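Yellow shelf gets its shoes back

By Aisyah Setiawan
Posted 3/6/18

If you've come through the side door of the Nic Aodha hall lately, you'll have met the shelf. It's long, it's yellow, and it takes up most of the wall where the coat hooks used to be. I love it. My uncle Sutrisno Setiawan, who runs the shoe bank with me and has opinions on paint, does not.

Either way, it's in, and the black dress shoes finally have a home that isn't the floor. We've been taking in shoes since November for people who need a decent pair for an interview, a funeral, a school concert or the first week at a restaurant job. Black is what everyone asks for, and black is what we've got – 249 pairs at last check, most of them in boxes marked with whatever size somebody could read off the sole.

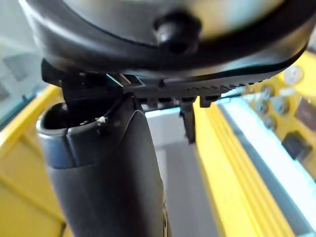

Black shoes are tricky to shelve, and I say that as someone who has put a size 9 left with a size 10 right and sent a very polite young man home with both. They all look alike in a pile, especially in the back corner where the light is poor. Part of the reason we went with such a loud color is that you can find things against it. Even a plain black cylinder with a grey band around it stands out with all that yellow behind, so a loafer ought to manage. Sutrisno still says he'd have picked cream. He was outvoted, and he got to choose the carpet last time, so I don't feel too bad.

The boards came from the old Brinder store on the corner, which was clearing its fittings and let us have the whole unit for $80. It didn't come with instructions, and it took us two evenings to get it together. We had the lower tier in upside down for most of the first one! A neighbor lent us a Drimex level and we are still not sure where it went, so if you've seen it, please drop it at the front desk.

The plan for the top board is simple. Men's shoes start at the right-hand end, toes facing out, and we work along toward the door as the sizes go down. Anything scuffed gets a polish before it goes up (bring a rag, we never have enough). Women's flats will go on a second unit once we have one, and boots stay in boxes for now because they fall over and take everything else with them.

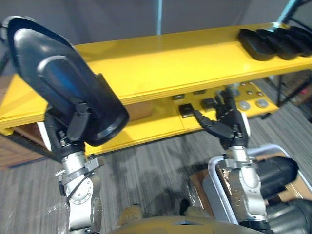 Vol. 2, No. 100

Shelving went slower than I'd hoped, mostly because I kept stopping to admire it. There's a little row of four black shoes sitting side by side at the far end of the top board, and they look like they belong in a proper shop. The big glossy one held up near them has a shine on it that puts my own shoes to shame. The front edge of the board is a bit worn, and Sutrisno would like to sand it and go over it again. I'd leave it alone. It's a shoe shelf, and it's going to get kicked.

One thing that's still undecided is the lower tier. There's a panel of small parts down there at the moment, and we'd like to keep some of that space for laces, insoles and tins of polish so you can grab what you need along with the shoes. If you have a better idea, come and tell me, but please don't suggest a curtain. We've had the curtain conversation.

A big thank-you to Esberg Dry Cleaning on the high street, who have offered to be a second drop-off point. Just hand your shoes over the counter in a bag with the size written on it. Tie the laces together if there are laces. We can take dress shoes, plain work shoes and black sneakers in good shape, but no more ski boots – we have three pairs and very few slopes.

If you need shoes, you don't have to fill out a form or explain what they're for. Come in while the hall is open, try on as many as you like and walk up and down the gray carpet until you're sure. The stripes are handy for seeing whether you're walking straight in new heels, and I've been making good use of them myself.

We're shortest on men's 12 and up, and on anything narrow. Wide fits we have plenty of. Leave a note at the desk if we don't have your size and one of us will call when a pair comes in.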